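Wer räumt bei euch die Teeküche ein, seit der Roboter da ist?

Eingestellt von nedeslow_empfang am 4. Oktober 2025

Hallo zusammen, wir sind ein Büro mit 55 Leuten, und seit dem Frühjahr übernimmt ein humanoider Roboter Getränke und Kühlschrank. Vorher habe ich das nebenbei gemacht, offiziell 2 Stunden pro Woche. Diese Stunden sind jetzt aus meiner Stellenbeschreibung verschwunden, die Arbeit leider nur teilweise. Ich wische, bestelle nach und werde gerufen, wenn jemand seinen Joghurt sucht. Wie habt ihr das geregelt? Und darf der Chef die Stunden einfach streichen?

Plillilen
Kenne ich. Bei uns hieß es, wir hätten künftig Zeit für »wertschöpfende Tätigkeiten«. Meine besteht darin, den Schreibtisch freizuhalten und an den Kabeln vorbeizusteigen.

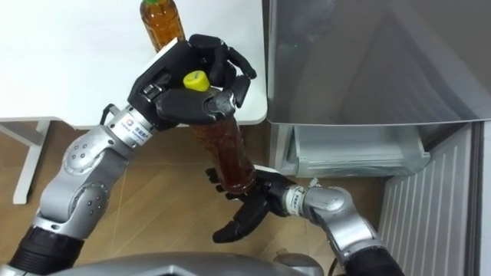
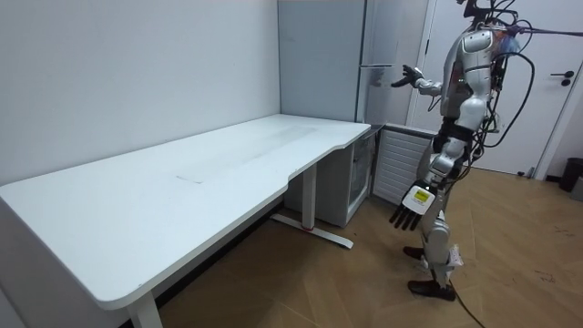
Beitrag und Fotos: Plillilen · Mitglied · 621 Beiträge

Geholfen hat uns ein Zettel. 12 Tage lang hat jeder aufgeschrieben, was er in der Küche trotzdem noch selbst macht: Pfand wegbringen, Abgelaufenes aussortieren, Kollegen erklären, dass sie ihre Flasche auch mit der eigenen Hand nehmen dürfen. Die Liste war länger als die alte Aufgabenbeschreibung. Danach gab es die Stunden zurück, allerdings unter der Überschrift »Anlagenbetreuung« – klingt nach Gehaltserhöhung, war aber keine. Ach ja, lass dir schriftlich geben, wer zuständig ist, wenn das Ding steht. Sonst bist du es.

Drorkell
Betriebsrat fragen, falls ihr einen habt. Ob die Stunden gestrichen werden dürfen, hängt davon ab, was im Vertrag steht.

Sukprasert
Wir haben einen Getränkeautomaten. Der gibt seit Dezember nur noch Wasser mit Sprudel. Hilft dir vermutlich nicht weiter.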